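Ticket 1448: streak counter keeps going back to zero
Product: Kutlow habit tracker
Opened by: Kibet Makori

Hi again! So my morning routine streak got to 61 days (very proud of that, I'd never stuck at anything past January before) and then on April 21, 2023 I opened Kutlow and it said 0. Journal entries are all still there, thank goodness, and so is my goals page. It's only the streak.

What I've tried: logged out and in, turned the reminders off and on, and switched the day start from midnight to 4 am and back. No change. My sister uses Kutlow too and hers is fine.

I did import my old Dostix journal the night before, nearly all of it gratitude lists, and it's long, so maybe that upset something? One entry got chopped at 4000 characters as well, but I can live with that.

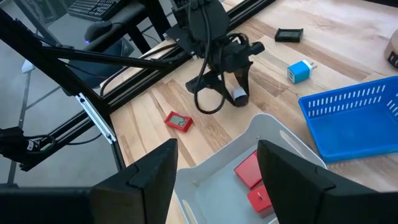 Attachment 2: grey bin, red items inside

Update: the streak came back after I removed the Dostix import. Can I put it back in safely? I'd love to keep those old entries!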